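November
Pejman Zarei

Diary of the Residency, Bronden House: The Fourth Week

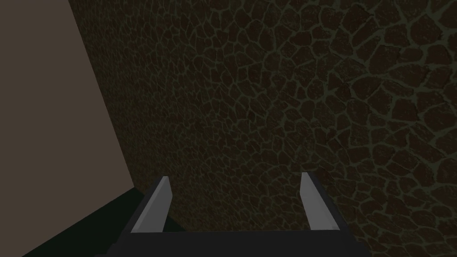 The morning was given over to the drainage survey, which has now been received in full and placed in the estate office with the earlier papers. It extends to the whole of the lower garden and the lane as far as the Fjeld boundary. The surveyor has confirmed that the old culvert is sound for most of its length but has settled near the orchard, where standing water has been reported in each of the past three winters. I read the report twice before breakfast and marked those passages on which a decision will be required.

At nine o'clock I met the head gardener at the orchard gate. The ground was firm enough to walk on in ordinary shoes as far as the second row of pears, and beyond that it was not. Two of the older trees have begun to lean towards the wall. It was agreed that they should be staked before the end of the month and that no heavier work should be undertaken until the culvert has been opened. The gardener asked that the medlar be left alone entirely. I have recorded this request and support it.

The remainder of the forenoon was spent on the catalogue. The library at Bronden holds 2595 volumes according to the shelf list left by my predecessor, and of these 1208 have now been examined, cleaned where necessary and entered in the new register. The work proceeds more slowly than was hoped at the outset. The theology is finished. The county histories are finished apart from one set, of which the third volume is missing and for which a space has been kept. The travel books, which stand on the north side of the room, have suffered from damp at some time in the past, and a number of the bindings will need to be seen by a specialist. I have set these apart on the long table with a slip in each.

Among the travel books I found a small account of walking tours written by a former schoolmaster, printed privately and bound in green cloth. It contains a chapter on the road between Bronden and Votis as it stood before the railway came, including an account of an inn at which the author was served cold mutton and charged for a fire that had not been lit. He returned to the matter of the fire on four later pages. I had intended to enter the book and pass on, and instead read it until the bell went for luncheon.

Luncheon was taken in the small dining room. Soup, bread, a plain cheese, and the last of the plum preserve. The two visiting scholars from Votis were present and spoke at some length about parish registers, a subject on which they do not agree. The elder holds that the gap in the Fjeld register is due to fire. The younger holds that the curate of the period was idle. Both positions were put with courtesy, and the discussion was adjourned when the coffee was brought in.

The afternoon post contained a letter from the Sanari Trust, under whose terms this residency is held. The Trust acknowledges receipt of my third report and approves the purchase of archive boxes up to a cost of 500 pounds. It declines the request for a second heater in the reading room. I regret this decision, as the temperature at the far desk is at present unsuited to long periods of writing, and I shall raise the question again in the next report with a record of readings attached. In the meantime I have moved my own papers to the window table, where there is at least some sun until three o'clock.

A reply was drafted the same afternoon. The first draft was, on reflection, too warm on the question of the heater and has been put in the drawer. The second was sent.

At half past three I walked to the village by the upper path in order to post it. The beeches have lost most of their leaves, though the oaks by the chapel are still brown and full. The stile near the quarry has been mended – properly this time, with a new step – and the path beyond it has been cleared of bramble for its full width. I met no one on the way out and only the schoolchildren on the way back. The light was poor by the time I reached the lodge, and it would be prudent to carry a torch on this walk until the spring.

The evening reading was held in the hall at seven o'clock. It had been arranged that I should present part of the work in progress, namely the chapter on the building of the almshouses. The attendance was good for the time of year. Several questions were put, the most useful of them concerning the source of the stone, which I had stated too confidently to be local. A former mason in the second row was of the opinion that it had been carted from some distance, and gave his grounds for this. The paragraph will be held back until the accounts have been consulted again. I thanked him and have asked whether he would be willing to look at the east wall with me next week, weather permitting.

Matters carried forward: the stakes for the pear trees, a quotation for the repair of the bindings, the missing third volume, the thermometer for the far desk. The clock on the landing has stopped again at twenty to six and should be wound by someone who knows its ways.

Retired at eleven, with the green book.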